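Vanita Home Support for New Parents
Progress report to the Engelbrecht Fund
Reporting period: through September
Sites: Prustport and Stolgate

Status

The program is operating at both sites. Enrollment is ahead of plan in Prustport and behind plan in Stolgate. Spending is under budget on staff mileage and over budget on printing. One deliverable, the phone line for evening questions, started late and is reported separately below. No change to the end date is requested.

Scope of the grant

The grant pays for home visits to families in the first weeks after a birth, a starter kit for each family that asks for one, and a printed guide to setting up a room for nights with a newborn. It does not pay for medical care. Visitors are trained home aides. They refer feeding problems, fever, bleeding, low mood and weight concerns to the family's own clinic on the same day, using the referral sheet approved at the start of the grant. The sheet was not revised in this period.

Enrollment

A total of 566 families enrolled by the close of the period. Most were referred by the maternity ward in Prustport before discharge. A smaller group signed up on their own, usually after hearing about the program from a relative or a neighbor. Stolgate has no maternity ward, and families there give birth in Prustport or farther away. Referral forms for Stolgate families were being filed under the hospital's address instead of the home address, so a number of them reached the wrong coordinator. The form now has a separate line for the town where the family will be living after discharge. The line has been in use for the last month of the period and the misrouting has dropped, although a few forms still arrive with the line left blank. Those are now returned to the ward by fax on the day they arrive.

Families with an adopted newborn and families with a baby coming home after a long hospital stay are eligible on the same terms. Both groups are counted in the total. For babies with a long stay, the first visit is scheduled from the date of coming home.

Visits

Aides completed 930 visits. The plan called for two visits per family, the first within a week of discharge and the second before the baby is six weeks old. Many families enrolled near the end of the period and their second visit falls in the next one. A second group declined the second visit. The stated causes were recorded as a return to work, help from a grandparent, travel, or no need. These are entered as declined and are not rescheduled unless the family calls.

First visits run longer than planned. The schedule allowed one hour, and aides report that the setup portion and the feeding log together take up most of it, leaving little for questions. From the start of the next period first visits will be booked at ninety minutes and second visits at forty-five. The change is neutral for payroll if the current mix of first and second visits holds.

Late afternoon visits were the most often missed. In both towns that is when older siblings come home from school. The booking script now offers mornings first and asks whether there are school-age children in the home.

Starter kits

The grant provided for 300 kits. All have been packed and most have been handed out. Each kit holds burp cloths, a digital thermometer, a dim night light, nursing pads, a change of clothes for the baby and a plain card with the clinic and phone line numbers. The first batch of night lights was too bright at the lowest setting, and parents reported that the baby woke during changes. The supplier took back the unopened stock and sent a dimmer model at the same price. Families who had the first model were offered an exchange by text message, and few took it up.

Sizing of the baby clothes was the other common comment. The kits carry newborn size only. Larger babies outgrow this within days, and parents of twins and small babies find it loose. Kits will move to two versions, small and standard, with the ward marking the version on the referral form. No added cost is expected.

The room setup guide

Two thousand copies were planned for the full grant, and the first run of 2,000 was printed at one time to get the lower unit price. The cost fell entirely in this period, which explains the overrun on the printing line. No further printing is budgeted or needed unless the text changes.

The guide covers where to put the crib or bassinet, how to keep the sleep surface bare, what to keep within reach of the bed, and how to lay out clothes and cloths before the parents go to sleep. It was tested with families in both towns before printing. Two sections were rewritten after testing. The safe sleep section was moved to the first page, and the checklist at the back was cut to a single side so that it could be taped to a wall.
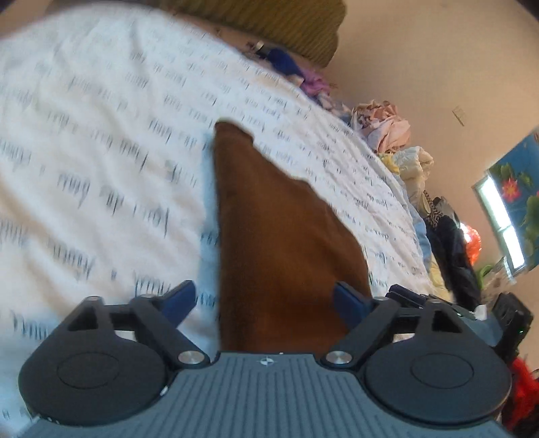
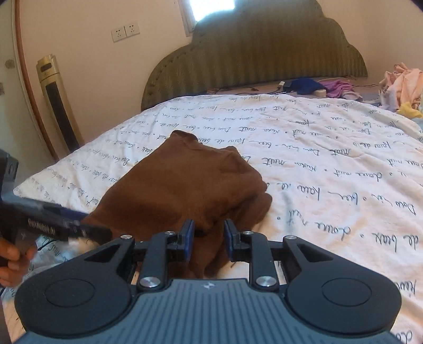

The bedside section drew the most questions on first visits, nearly all of them about finding things in low light. Parents get up several times a night, often with one free hand, and turning on the main light tends to wake the baby fully. Aides now suggest choosing items for contrast with whatever they are set down on. A brown piece of cloth on a white bed covering, the pairing seen in both pictures, can be picked out with a dim light where a white one would be hard to find. The same applies in reverse on dark blankets. This applies to the parents' own bed or a dresser only. Clothes, cloths and loose covers stay out of the crib at all times, and aides repeat this when they give the advice about contrast.

The advice is not in the printed guide. It is given by word of mouth and has been added to the aides' visit notes. If the guide is reprinted under a later grant, it should go on the bedside page, next to the paragraph on night lights.

Other questions on this section concerned laundry. Parents asked how many sets of clothes to keep out overnight and whether new clothes should be washed before use. Aides advise three sets within reach and a wash before first use, with unscented detergent if the family has a choice.

Evening phone line

The line was due to open with the first visits. It opened two months late. The delay came from the phone contract, which had to be rewritten to let calls roll over between the two towns. The line now runs from 6 p.m. to 10 p.m. and is staffed by one aide per evening. Calls are logged by subject and by how they ended: answered on the call, referred to the clinic, referred to emergency care, or called back the next day.

Feeding is the leading subject, followed by sleep, then cord care and bathing. A share of calls are from grandparents or other relatives staying in the home. The log had no field for this and one has been added. Call volume is highest in the last hour, and callers then sometimes get the recorded message. The option of moving the shift to 7 p.m. through 11 p.m. is under review. Aides who have early visits the next morning have asked that it not apply to them.

Staffing and training

All aide positions are filled. One aide in Stolgate moved to part-time hours, and the hours were taken up by an aide from Prustport, which has raised mileage for that person but not for the program as a whole. Mileage in total is below budget as visits in Prustport have been grouped by neighborhood.

All aides completed the refresher on infant choking and the session on signs of depression after birth. The second session was changed to include partners as well as birth mothers. The screening questions are asked at the second visit and may also be asked at the first if the aide sees a need. Aides requested written wording for raising the subject when other family members are in the room. A draft is in use and will be submitted with the next report.

Family feedback

A short form is left at the second visit with a stamped envelope. Returns have been low. The form is two pages long and most of those returned are filled in on the first page only. A text message version with four questions is being prepared in English and Spanish. Until it is in use, results from the paper form should be read with caution, as the families who return it are likely the ones with more time and help at home.

Comments on paper forms were mostly on visit length, the night light and the wish for a visit later than six weeks. The last item is outside the current scope.

Budget notes

Printing: over for the period, on budget for the full grant.
Mileage: under.
Kits: on budget. The night light exchange was covered by the supplier.
Phone line: under for the period owing to the late start. The unspent amount is held for the same line and is expected to be used if hours change.
Training: on budget.

Planned for the next period

Start ninety-minute first visits at both sites.
Introduce the small and standard kits.
Decide on phone line hours.
Replace the paper feedback form.
Check blank town lines on referral forms with the ward in Prustport.
Submit the wording on depression screening for approval.

Approval requested

The program asks the Engelbrecht Fund to approve the use of remaining mileage funds for a second set of infant scales for the Stolgate office. The scales are used to check a baby's weight only when the family's clinic asks for it. At present one set is shared between the towns and has to be driven over, and on several occasions it was not available on the day it was needed.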